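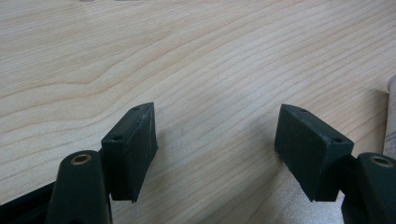 Notebook 12/08/2024. Finish trials for the Lernham order, third round. The hardwax oil from Skavholm went on the sample boards in September and they have been sitting on the rack over the radiator since then, so this is the first proper look at how it has aged next to the water-based lacquer. The oil is still too yellow for what Domenica wants. She keeps coming back to the look of a pale tabletop with long tan grain lines and just a slight gloss, the kind where the figure bends in a slow curve and the light stays soft on it. The lacquer gets closer on color but goes gray in low light, and I don't like how it feels at the edges.

Home / Bench notes / Materials / Archive

Schedule for the lacquer boards was three coats, sanding with 400 between coats. Ifeanyi did the second set and went lighter on the pressure, and his are better. Mine have rub-through on two corners. I had the block tilted. Next time break the edges first and leave them alone until the last coat.

Ring test: wet glass left on each board for 8 hours. Oil boards marked, and the mark was still there after lunch. Lacquer boards clean. Vinegar left nothing on either. Coffee got into the oil on the board with the open knot and nowhere else. Thaís thinks the knot should have been filled before finishing, and she is right, but the Lernham tables will have knots too, so I would like to know what happens when the filler is skipped.

Bomport sent a new can of the white-tinted oil. Lid was dented but the seal held. Ruairi stirred it for a long time and there was still pigment on the bottom, so it needs to go through a strainer. Tried one coat on an offcut — too chalky straight from the can. Cut with the clear, half and half, it looked much more like bare wood. Want to see it dry before saying more.

Humidity in the back of the shop is up again. The door to the yard doesn't close all the way and the meter by the spray booth reads higher than the one by the lumber rack. Moved the sample boards away from the door. Mafalda has the Moncrieff meter at her bench if anyone wants to check the two against each other.

To do:
— strain the tinted oil, label the jar with the mix
— new offcuts, edges broken, knots left open on half of them
— repeat ring test on the half and half mix
— ask Domenica if she can live with oil on the legs and lacquer on the tops
— order 400 discs, we are on the last sleeve

Filed under: Finishing, Test Boards, Lernham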